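Opinion > Home and Family > Play

Last updated April 2020

Let the Good Table Go

We have owned the table with the roses on it longer than we have owned the house. I bought it at a secondhand shop in Janville for 20 dollars, and for years I was careful with it. Coasters, place mats, a cloth for company. The top is a printed one, pale green leaves and peach roses, and a printed top does not forgive much. Once the pattern starts to flake there is no sanding it back.

Then the big toy bricks came into the house, and I had to decide what the table was for.

Most advice on this subject says to buy a play table. There are plenty to choose from, low ones with bins underneath and a studded plate on top. We had one for a while, from Indby. The studded plate sounds like a good idea until a child wants to build something that isn't stuck down, or wants to lay every brick out flat and look at it. Ours ended up holding library books in the hall.

I think the best surface for building is an ordinary big table that the grown-ups have stopped protecting. It needs to be large enough for the bricks to spread, and smooth enough to slide them. It also needs to be old enough that one more scrape makes no difference to anyone. 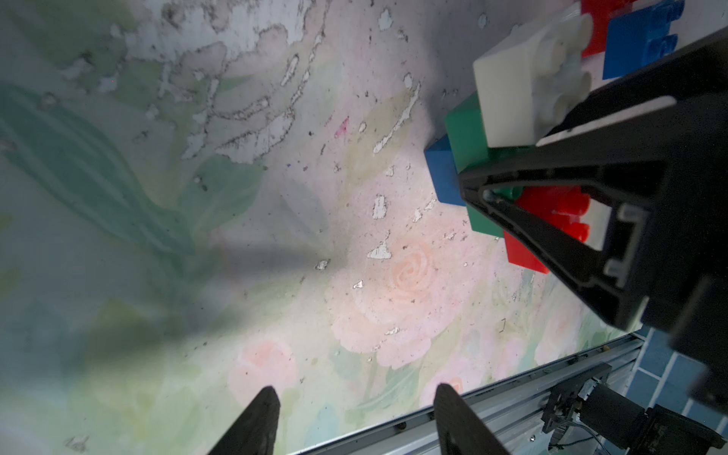 A new table gets in the way of play because of the person who paid for it. I know how I sound around new furniture. I say "careful" and "not so hard" and "use the mat," and after enough of that a child goes and finds something quieter to do, usually with a screen.

My sister-in-law disagrees. She says children should learn to look after things, and a table with the pattern coming off teaches them the reverse. She has a point about the learning. I would only say that there are other places to do it. Ours put the bricks away before supper, and they don't stand on chairs. Those rules are worth some nagging. A white fleck in a printed rose isn't.

There is the matter of looks, and I won't pretend the table is pretty now. It has stains that don't come up and bare patches where the print is gone. In February I priced a replacement top and closed the catalog. The money can go toward something else.

If you have a table like that in the garage, bring it in and wipe it down before you order anything.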